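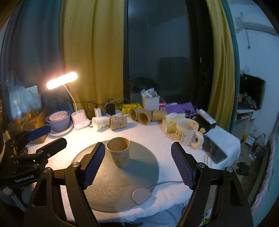 A paper cup on its mat, by the window.

The Well at Misden

They wanted three dollars for a cup of the water, and the cup was paper. My sister paid for both of us. She had driven 272 miles and was in no mood to hear what I thought.

The sign by the gate said the well at Misden had cured 200 people of bad dreams. It did not say who had done the counting. I asked the woman at the counter whether the dreams had come back later, and she told me that people didn't usually write in about that.

"So you don't know," I said.

"I know they don't write in."

My sister drank hers in one go. I smelled mine first. It smelled like a garden hose.

She had not slept well since May, when our mother's house was sold. I had slept fine, and I think she held that against me. Her dream was always the same: she was in the kitchen and all the cupboards were painted shut. I had told her it was the cheese. I had told her it was the new mattress. I hadn't told her that I was the one who'd called the agent before she'd made up her mind. 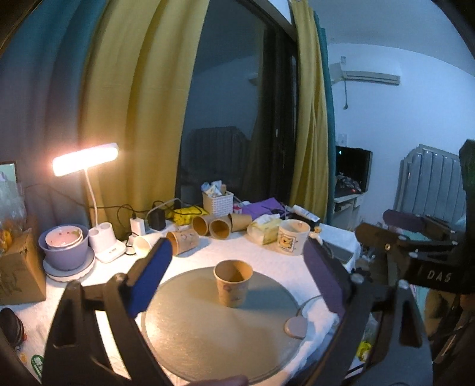
It only works if you stop staring at it, my sister said, and she went outside to look at the well itself.

I followed her. There wasn't much to see, just a ring of stones with a grate on top and a lot of pennies on a ledge a few feet down. A brass plate thanked the Nisard Water Company, which made me laugh out loud. An old man on the bench gave me a look.

"They truck it in," I said. "It's tap water from Nisard."

"Maybe," she said. "Did you drink it?"

I said I had. I'd poured it into a fern.

We got a room over the hardware store that night, with two narrow beds and a fan that clicked. She was asleep before I'd found the light switch. I lay there and listened to her breathe, slow and even, the way she had when we were small, and I went over the reasons. She'd driven all day. She was worn out. Anyone would sleep.

Around four I got up, took a glass from the sink, and went down to see if the gate was locked.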